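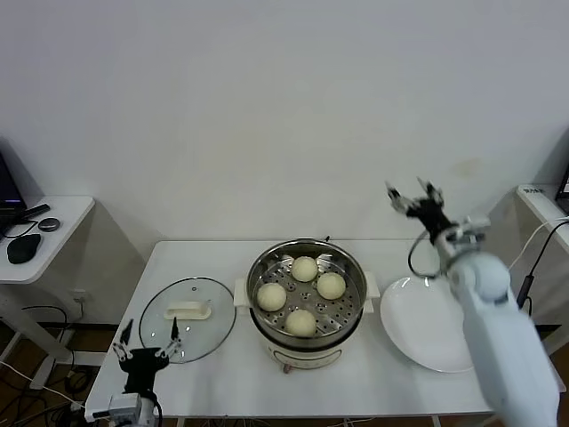
Bun transfer bench: lid off and on the table, steamer in the middle, plate to the right.

Gripper Trials – Polov Bench Guide, Section 4

4.1 Comparing finger sets on soft food

Welcome to the fun part! By now both arms are homed and the Danzer controller is talking to the wrist cameras. In this section you run the same small job with each finger set and compare the results. Steamed buns are a wonderful test object: smooth, domed, easy to dent and very quick to show you when your grip force is wrong.

Before you start
Load the Celtmont parallel fingers first, then repeat everything with the Bultell set. Keep speed, force and bun positions the same for both. Leave room between buns on the tray – the fingers need to open beside each one.

CAUTION: Unplug the cooker base and let the buns cool before any trial. Keep hands clear of both arms while the controller is enabled.

4.2 Running the trial

1. Place the pot on its base, set the perforated tray inside and put the plate within reach of the right arm.

2. Set grip force to 18 percent and arm speed to 44 percent. These are starting values, and you will almost certainly want to play with them later.

3. Open the wrist camera view and close the fingers on one bun. Check that it sits centered between the two brackets, with the pleats in clear view if your buns have them. A pleated top gives the camera much more to work with than a plain one, and it's a pleasure to see how much detail comes through this close.

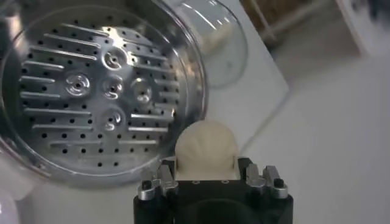

4. Hold the bun for 13 seconds, then release it over the plate. Look for dents on both sides and write them down before moving on.

NOTE: Shiny metal and clear plastic can fool the exposure setting. If the bun turns into a white blob on screen, lower the exposure one step and try again.

5. Rotate the wrist 90 degrees and repeat. Some finger sets that do beautifully in one direction will bump a neighboring bun in the other.

6. Try the tight case. Lay the lifting handle across the tray and bring the left arm in from above, fingers pointing down, between a bun and the handle. Keep the right gripper open over the plate. Slim fingers really shine in this one!

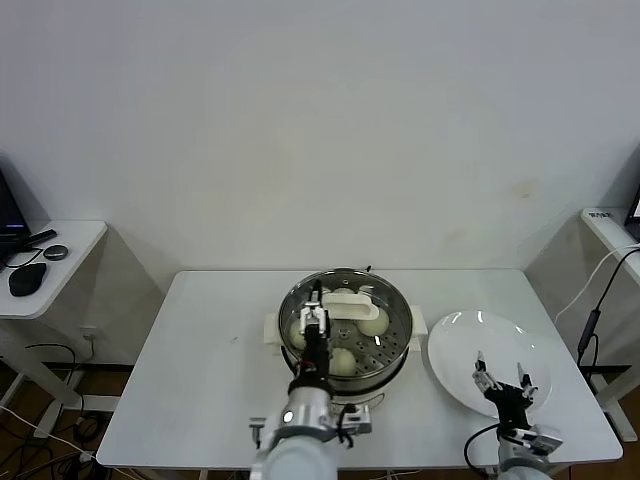 7. Swap to the second finger set, run the fingertip calibration and go back to step 3.

4.3 Reading your results

Compare dents first, then drops, then time per bun. If both sets leave marks, lower the force two points at a time until a bun slips, then go back up one step. Save each profile under its own name. The controller overwrites profiles without asking.

Filed under: Setup Guides > Grippers & End Effectors
Updated 27th August
6 shares | 2 comments

Related
Section 3: Homing Two Arms on One Table
Section 5: Wrist Camera Exposure and Focus
Changing Fingertip Pads
Danzer Controller: Saving and Restoring Profiles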